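Workshop Tips: Collecting Tabletop Demonstrations in Simulation

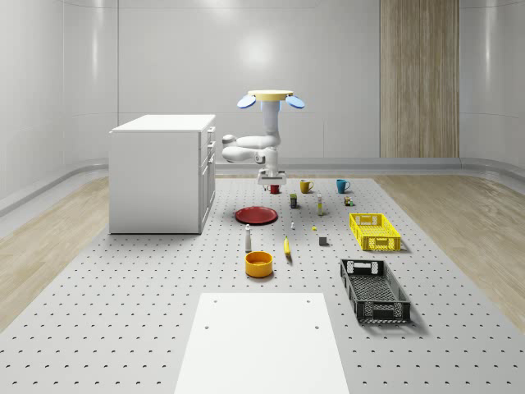
These notes cover pick-and-place episodes with kitchen items, recorded by teleoperation and used to train a grasping policy. They assume the simulator is installed and the arm responds to the controller.

Setting out the items

Mix shapes. Cups and mugs teach different approaches than plates, and a banana is a poor stand-in for a bottle. Leave at least one gripper width between neighbors for the first 400 episodes, then start closing the gaps.

Turn mug handles between episodes. Our early set had nearly every handle pointing the same way, and the policy went for the right side of mugs that had no handle there. Hanyu Guo found this by sorting failures by object yaw.

Keep crates and bowls on the table even when the task does not use them. They make the operator plan a path.

Recording

Start each episode from a slightly different arm pose. Eight fixed start poses were too few.

Approach a cup from directly overhead, stop just short of the rim, correct the wrist, then descend. Operators who correct while descending produce jerky wrist data, and smoothing it later shifts the moment of contact.

Do not pause to think with the recorder running. Long idle stretches teach the arm to idle. If you lose your place, discard the episode and reset.

Keep recoveries. A slipped grasp followed by a clean second attempt is worth saving, tagged "retry" in the Distix log.

Checking

Replay every episode before it goes into the training set. Of 3637 recorded in the last round, we dropped 462, mostly for objects passing through the table or fingers closing beside the target. Boyang Jiang's contact filter catches the first kind. The second still has to be found by eye.

Store the random seed with the episode file. A layout that cannot be rebuilt cannot be rechecked after a physics update.

Last revised May 4, 2025. Corrections to Lingyun Lu.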